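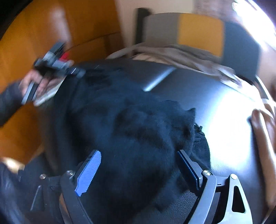
Figura 3. Forma negra sobre superficie oscura y brillante.

3.2. Estimación de comisiones y tiempo de confirmación

El segundo bloque del estudio examina la relación entre la comisión ofrecida por una transacción de Bitcoin y el número de bloques transcurridos hasta su inclusión en la cadena. A diferencia del apartado anterior, dedicado a la propagación entre nodos, la variable de interés es aquí la demora medida desde la entrada en la cola de pendientes (mempool) del nodo de referencia. Toda demora se expresa en bloques. El intervalo en minutos entre bloques es aleatorio e introduciría una segunda fuente de varianza ajena al estimador.

La muestra inicial contiene 2.002 transacciones emitidas desde monederos propios durante octubre de 2018. Dos registros se descartaron por presentar una marca temporal anterior a la del bloque precedente en el nodo receptor, con lo que el conjunto de trabajo queda en 2.000 observaciones. Cada transacción se construyó con una sola entrada y dos salidas, de modo que el tamaño virtual se mantuvo prácticamente constante y la tasa en satoshis por byte virtual puede compararse sin corrección adicional.

Las emisiones se repartieron entre tres nodos, denominados Turley, Elgate y Varma. Los dos primeros ejecutan la misma versión del cliente con la configuración por defecto; Varma opera con un límite de memoria inferior para la cola de pendientes y, en consecuencia, expulsa antes las transacciones de tasa baja. Esta diferencia se introdujo de forma deliberada. Un estimador que se alimenta de una cola truncada observa una distribución de tasas sesgada al alza, y era necesario cuantificar el efecto antes de agregar los datos.

La tasa ofrecida se fijó por sorteo entre cuatro niveles, definidos respecto de la mediana de los seis bloques previos. El procedimiento evita que la elección dependa del estado momentáneo de la red, defecto que Lobo señala en los trabajos basados en datos puramente observacionales (véase la sección 2). No se utilizó sustitución por comisión (RBF) ni gasto encadenado (CPFP) en ninguna de las emisiones.

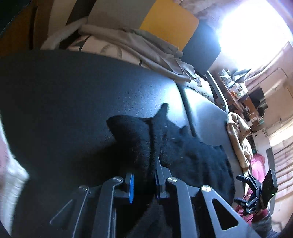
Del conjunto de trabajo, 264 transacciones no se confirmaron dentro de los seis primeros bloques. Casi 80 de ellas corresponden al nivel inmediatamente inferior a la mediana, donde cabía esperar una demora moderada; el resto pertenece en su totalidad al nivel más bajo. La distribución de la demora en ese nivel presenta una cola larga y no se ajusta bien a una geométrica, que sería el modelo natural si la probabilidad de inclusión por bloque fuera constante. El ajuste mejora al permitir que dicha probabilidad varíe con el volumen pendiente por encima de la tasa ofrecida.

Se estimó por tanto un modelo de riesgo en tiempo discreto, con la inclusión en bloque como suceso y tres covariables: la tasa relativa, el volumen pendiente de mayor prioridad y el nodo de origen. Las transacciones expulsadas de la cola se tratan como censuradas por la derecha en el último bloque en que constan. El coeficiente de la tasa relativa es positivo y estable ante la exclusión de cualquiera de los nodos. El del nodo de origen solo resulta apreciable para Varma y en el nivel más bajo, lo que concuerda con la expulsión temprana ya descrita.

Dos limitaciones afectan a la interpretación. La primera es que el periodo muestral coincide con una congestión reducida - los bloques observados rara vez alcanzaron el peso máximo - y los coeficientes no deben extrapolarse a episodios de saturación. La segunda se refiere a la homogeneidad de las transacciones: una consolidación con numerosas entradas paga la misma tasa por byte, pero compite de otro modo por el espacio residual del bloque. Ambas cuestiones se retoman en la sección 4 con la serie de diciembre.

Trabajos relacionados
Propagación de bloques entre nodos con ancho de banda asimétrico
Selección de monedas y fragmentación de salidas no gastadas
K. Lobo: Sesgo de selección en los estimadores de comisiones

Contacto con los autores | © Todos los derechos reservados | Volver arriba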